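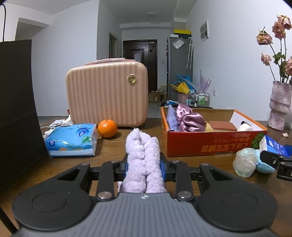
Lavender towel in the jaws, table two.

November, 9:40 p.m.

Second evening on the towel. The plan was to finish the soft items before supper and start on the carton ones after. I finished neither.

The hand-held unit behaves better since Pirjo Mäkelä re-shimmed the left finger. The dead play at the trigger is gone and the jaws meet flat along the blue lining. Yesterday they met at the tips first, which meant that every grasp of thin fabric began with a pinch and ended with a slide. I threw out that whole batch. The policy would have learned the slide along with everything else.

Quota for the towel is 200 demonstrations. I have 16 that I would defend. The rest have one of the faults I wrote down last week: approach too fast, wrist turned during the close, or a hesitation above the object long enough to look like part of the task. The third is my own habit. I look for the fold I want, and my hand waits while I look. Pirjo Vuorinen says to choose the fold before pressing record, then go. She is right, and it is harder than it sounds with plush, which gives no clear edge from above.

Settled on the following for the towel and will keep to it:

Start with the hand still. Come down at a steady pace, fingers open to the full stop. Close on a ridge of fabric, never on a single layer. Hold still for a moment after the close. Lift straight up, then travel. Release low.

The hold matters more than I thought. Without it the segmentation script from Starkon puts the grasp and the lift in one piece, and the labels come out shifted. I spent most of an hour this afternoon blaming the clock offset before I plotted the trigger against the height trace and saw that there was no flat part at all. My fault, fixed in the instructions.

Clutter stays. Vuorinen wants it that way for the Koivisto set: tissues, mandarin, the red and orange box with its cloth and satin, the lilac vase with the dried roses. I asked whether the pink case could go, as it fills so much of the background, and she said to leave it and move it between blocks. Agreed. I move one thing per block and write down which. The roses shed when touched, so I would prefer not to be asked to move the vase.

Tracking: two dropouts, both when I turned toward the hallway. Plain walls that way and not much for the visual odometry to hold on to. The Tudix build recovers, but it comes back with a small step in position, and a replay on the arm would follow that step faithfully. Marked both takes as bad. For now I start each take facing the table and do not turn my body, only the arm. If it happens again I will put something with texture on the wall and see.

Tried remote control of the arm for comparison, 6 takes on a spare cloth. Slower by a wide margin, and I cannot feel the fabric give. With the hand-held tool I know through the trigger when I have a proper bunch; through the Valus controller I am guessing from the video. On the other side, everything recorded that way is reachable by the arm by definition. Some of my hand takes are probably not. I have a way of tucking my elbow in at the release that no arm of ours can copy. Mäkelä is going to run the reach check on the 16 tonight and I expect to lose a few.

She also brought up the total again. The target for all soft items together is 1000, and at my present rate that lands well past the end of the month. I said I would sooner send fewer and have them clean. She said to send what there is and let the filter sort it — we did not agree, and left it there.

Trigger spring is getting noisy. Right thumb sore at the base. Tomorrow the satin, which slides on everything, so towel first while I am fresh, then satin in short blocks with a break after each.

Charge both batteries. Ask Vuorinen for the spare lining strips.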